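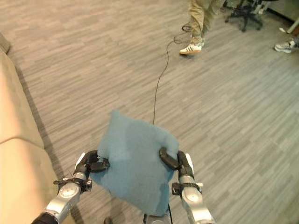
Guest cottage turnover and safety check, Skokier Cottage, Atham Lake Rentals
Checked 9/16/20, between guests. Next full check due in October.

Before I get to the list, a word to whoever has the cottage next, as I know these sheets get skimmed and I do go on a bit (sorry, and thank you for reading anyway!). Soft things are where I always start, and I mean anything with a bit of stuffing or give to it, like the light blue one over the gray wood-pattern floor, all rumpled and creased. Pick each one up, feel along the edges for open seams, and give it a good sniff for damp before it goes back.

1. Smoke alarms, hall and bedroom. OK
Both tested with the button. The bedroom one chirped at me once while I was on the step stool, so I put in a fresh battery.

2. Carbon monoxide alarm. OK
Good loud beep. Please leave it plugged in by the bedroom door, even if guests ask to use that outlet for a phone.

3. Fire extinguisher, kitchen. OK
Needle in the green. It had wandered behind the trash can again and is back on its hook.

4. Space heater. FAIL
The cord is stiff and a little brown near the plug. I've taken it out to the shed with a tag on it, and a new one is on order from Sabbagh Hardware for 27 dollars. No heater for guests until it comes. There are extra blankets in the hall closet, the good heavy ones.

5. Porch steps and railing. NEEDS WORK
2 loose screws on the left side, tightened for now. The bottom step is soft at one corner, and I'd love to see it replaced before the leaves come down and everything gets slick.

6. Window latches. OK
The one over the sink sticks. Lift, then turn.

7. Water heater. OK
Set at the mark. No drips underneath.

8. Bathroom mat and grab bar. OK
Bar is solid, I leaned my whole weight on it. Mat washed and hung over the tub.

9. Blind cords. NEEDS WORK
3 of the cleats are missing in the back room. Cords are looped up high for the time being, well away from little hands.

10. First aid box. OK
Topped up with bandages. We're low on tweezers, if anyone is passing the drugstore.

Keys are in the lockbox, and the Nilirberg Road gate needs a firm pull to latch.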